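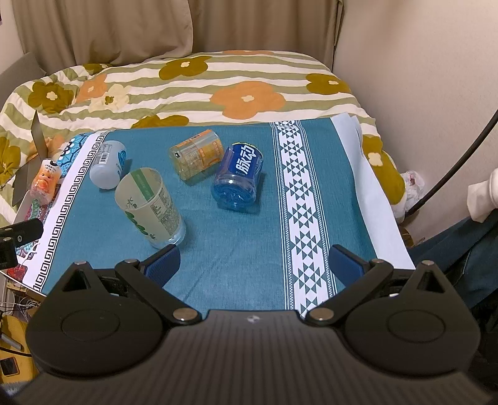

Best way to sort empties when the bed is the only flat space?

Hema Ramasamy
I've got a small room in Mikville and I'm finally getting on top of my drinks bottles! I spread a teal cloth over the duvet so I can lay things out, and I'm really enjoying it. There's an orange-labelled bottle, a blue 脉动 one, a greyish-white one and a plastic cup with green leaves on its label. Do they all go in together? And do I have to peel the labels off first?

Alaric Baptiste
Love the cloth idea, I do mine on an old tablecloth every Thursday! Bottles first: tip out any dregs in the sink, quick rinse, squash, cap back on. Our collection in Stevanwood takes labels and all, so I stopped peeling years ago (bliss). Cups are the awkward ones. Look underneath for the little triangle with a number in it. If it's a 7, ours won't have it. Yours may differ, so check the council's list before you bag it. And give the cloth a wash afterwards at 40, because sugary drips get everywhere and you really don't want them reaching the duvet!

Fitzgerald Boateng
just put them all in the recycling

Sebastião Bastos
Check the list like Alaric says. I'd keep one or two 500 ml bottles back too, they make brilliant little watering cans! Poke a few holes in the cap with a hot needle and your seedlings will be very happy.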